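Teaching Grippers in Real Kitchens: A Conversation with Lev Pasichnyk

8 January 2022

The Clidaron project at the Himlow Institute studies how robots can learn household handling tasks from people. Its lead researcher, Lev Pasichnyk, spoke with the Institute about the method and its first results.

Participants carry out everyday actions with a hand-held gripper, and a camera on the tool records each attempt. "The person supplies the judgment," Pasichnyk said. "We wanted to record that judgment in the place where it is normally used, on a counter with a kettle and a drying rack on it."

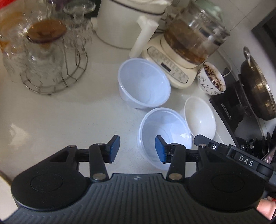 Photo: Clidaron project / Himlow Institute

Clear plastic bowls and glassware were of particular interest to the team. Their edges are hard to pick out against a pale countertop, and Pasichnyk described them as the most demanding objects in the study. "A person slows down near the rim," he said. "Our earlier model, Jeris, did not learn to do that from laboratory recordings."

The study drew on 2000 recordings made in 19 homes. A policy trained on the full set was then tested in 3 kitchens it had not seen before, and completed 49 more grasps than the same policy trained on laboratory recordings alone. Pasichnyk was careful about the scope of the finding. "It concerns grasping – it says very little yet about pouring or stacking."

Work on pouring is planned to begin in May. The recordings will be released to partner groups after a privacy review.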